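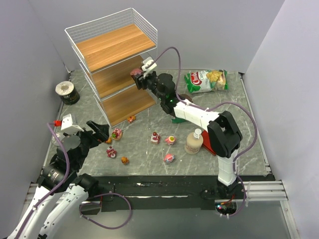
Dario Benedetti has strong feelings about toy boxes, and most of them are bad. "A box is where toys go to be forgotten," he says, pouring the tea. "Everything small sinks. Then your child wants the one thing at the bottom, so the whole lot gets tipped on the floor, and you're back where you started."

He has spent the past ten years helping families in Jondomham sort out their playrooms under the name Fliltora, and what he loves most, it quickly becomes clear, is a small open rack. Three levels, a thin white metal frame, wooden boards, a bit of wire railing round the top. He lights up when he talks about it!

"You can see right through it, that's the beauty. A child of three can stand in front of it and know where everything lives. And the railing is brilliant for little figures, because they don't go over the side every time somebody bumps into it."

I ask him where to begin, and he is firm: with bare shelves. Take the toys off, all of them, put them in a group next to the rack and look at the boards with nothing on them. "People want to shuffle things along and squeeze a bit more in. No! Clear it. An empty shelf is a lovely thing, it makes you want to choose."

Then the toys go back one at a time. He usually gives the first one to the middle shelf – the level most children reach for – and lets the child pick it. In February he worked with a family called Arancibia whose youngest chose a pink rubbery pig and would not hear of anything else sharing its board for the whole afternoon. "So the pig had a shelf to itself. Fine by me. She put it back there every night for a month, her mum told me."

He also likes to turn the rack a little, so that it stands at an angle and not flat against the wall. It makes the ends easier to get at, he says, and small hands can come in from the side.

And the bottom shelf? "Heavier things, if you have them. Or leave it empty for a while. Something will turn up, it always does with children."

His longest job so far was a nursery with 3000 bits and pieces to sort, which took him and his sister 54 hours and a great deal of toast. He would do it again tomorrow. For most homes he reckons 40 minutes is plenty, and he is happy for the children to do the bulk of it while the grown-ups sit on their hands.

His next workshop is at the Zadance hall on 5/7/24. Bring a bag of small toys, he says, and leave the box at home.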